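How Does a Player Move to a New Team?

Have you ever pulled on your favourite player's shirt, only to hear that they're off to play for somebody else? It can feel a bit rotten, can't it? Let's have a good look at how it works, using a made-up basketball player called Jo.

When Jo joins a club, she and the club both sign a contract. A contract is a written promise. Jo promises to train and play, and the club promises to pay her. Jo's contract lasts for 2 seasons, and until it runs out she can't simply wander off to another team (even if their kit is much nicer!).
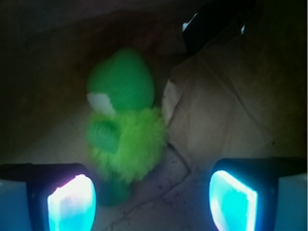
A fluffy green toy.

Sometimes two clubs agree to swap players, and we call that a trade. It's a little like swapping stickers in the playground, except that stickers don't have to pack up their bedrooms and find a new place to live.

Then there is the other way. When Jo's contract ends, she becomes a free agent, and that means she can talk to any club that would like to have her. In our story the talking begins in July, when the season is over and everyone has had a bit of a rest.

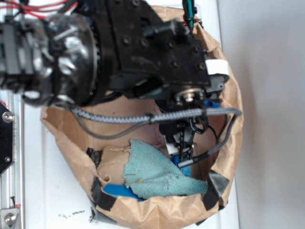
Robot arm and paper bag.

Suppose 3 clubs ring Jo up. One offers the most money, one is close to her gran's house, and one has a coach she has always wanted to learn from. Which would you choose? Jo might ask her agent, a grown-up whose job is to help players read all those long pages and ask for a fair deal.
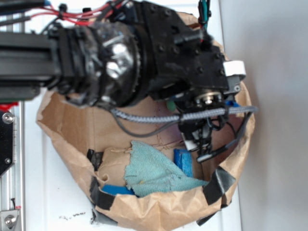 Histonholm Junior Basketball Club, Young Readers' Corner

Once Jo has made up her mind she signs a new contract, gets a new shirt and has a whole team's worth of names to learn. And if she was your favourite, you're quite allowed to go on cheering for her, wherever she plays.

Words by Sheena Sutherland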